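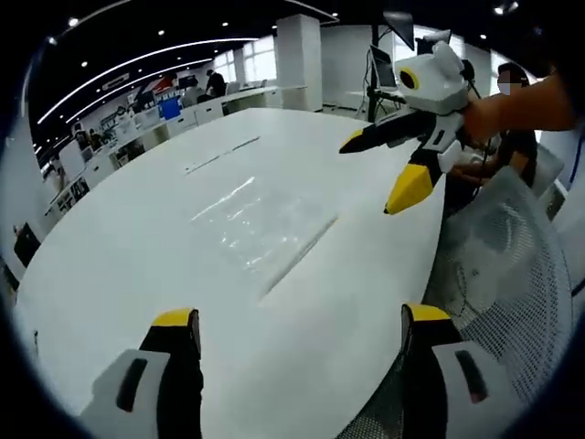 Figure 4.1 Two hand-held grippers at a white table, with a crumpled sheet of clear plastic between the seams in the tabletop.

Print this page
E-mail this page

Chapter 4
Gripping and Letting Go

A student who picks up a sheet of thin plastic does not think about it. The fingers slide, pinch and lift, and if the first pinch misses, the second comes so quickly that it hardly counts as another try. A gripper with two stiff fingers has to do the same job with far less to work with. It can open, close, move and turn. Everything else has to come from the person or the program in charge of it.

This chapter follows the gripping unit of the robotics club at Plarcombe. The club meets on Tuesday after school and began the unit in October with 12 members. They worked in pairs with hand-held grippers before writing any code. Their teacher, Alistair Moncrieff, wanted them to feel how a two-fingered tool behaves before they tried to give it instructions.

The grippers in Figure 4.1 have black fingers with yellow tips. Look at the tips first as you read the chapter, as most of what can go wrong in a grasp goes wrong there. A tip that meets the object at a poor angle will push it away. A tip that presses too hard against the table will jam.

The Plarcombe club started with easy objects – a block, a marker, a roll of tape – and moved on to soft ones. Soft objects change shape when they are touched, so a grasp that worked once may not work the next time. Peiyu Jiang, a Year 10 member, kept the log for her pair. Her first entry on plastic film reads: "Went in flat, film moved. Went in steep, got one layer. Dropped it when we turned." The entry is short but useful. It gives the approach, the result and the moment of failure, and you should aim for the same in your own log.

By the end of the unit the club had recorded more than 70 attempts. They sorted these under two headings, which they named after the worksheets they came from. The Levix sheet covered the approach: where the fingers were, how far apart, and at what angle. The Singhal sheet covered the hold: how long the object stayed in the fingers and what happened when the gripper was moved. You will use both sheets in Section 4.2.

In this chapter you will:

– describe a grasp in terms of approach, contact, lift and release
– compare grasps on rigid and soft objects
– keep a log that another pair can follow
– plan a task for two grippers working at one table

Before you start

Work with a partner. Choose one rigid object and one soft object. Using only your thumb and one finger, held straight, pick up each object and set it down 5 times. Do not bend the finger or help with your other hand. Write down each attempt, including the ones that fail, and keep your notes for Section 4.1.

Print | E-mail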